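The Fold Was Fine. The Fault Was Not.

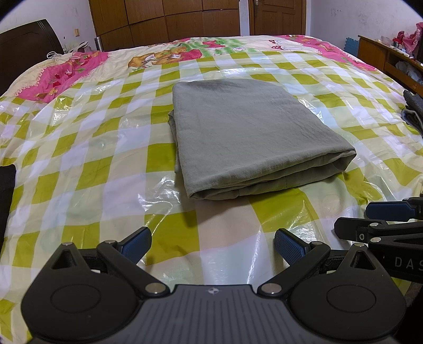 Sillano's incident note on the Kohlhase gripper runs 800 words and never once says "our mistake." A finger stayed shut on a command to open – for up to 5 seconds – and the note blames "surface conditions." I have some sympathy. Glossy plastic throws white glare back at you, and a grey-green cloth folded into a thick stack is no gift to a machine either. But a jammed finger is a jammed finger. If 200 test cycles missed it, run more, and put the release somewhere a person can reach it. Mine took both hands and a word I won't print. Sillano promises a firmware patch in November. I'd settle for a bigger button.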